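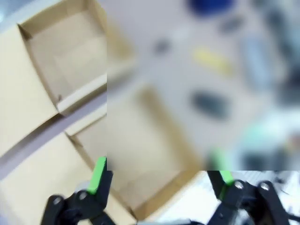 Grornanthorpe, June 2, 2026 – Pacheco Press is pleased to announce a new novel by Rui Valente, "The Clerk of Ullholm". The book has 300 pages and will come to the shops in October.

The story takes place in Ullholm, a small harbour town where the fog stays for nine months of the year. Stukex, a clerk in the office of weights, has the duty to write down the names of all persons who arrive by boat. One morning he finds in the register a name in his own handwriting, which he doesn't remember to have written. The person has taken a room above the bakery and pays his rent on time. Only Stukex has never met him.

From this moment the clerk begins a search through the 142 houses of the town. The neighbours are polite, but each of them tells him a different thing about the stranger. Slowly he understands that they like this man very much – more than they ever liked him.

"I wanted to write about a person who is careful all his life and then sees that his care was not noticed," says Rui Valente. "It is a sad book in some parts, but I laughed also when I was writing it."

"The Clerk of Ullholm" is the second novel of the author. The first edition will include 60 signed copies, which can be ordered directly from the publisher. Review copies are available for newspapers, libraries and reading groups on request.

Comments

marthe_b
I read his first one twice. Will there be an e-book also, or only paper?

Old Ferryman
A register with your own handwriting in it – good idea for a story. I hope the ending explains who wrote it.

T. Lindgate
Our reading group would like a review copy. Where do we send the request? I can't find the address on this page.

marthe_b
@T. Lindgate I wrote to the shop in Grornanthorpe last time and they passed it on.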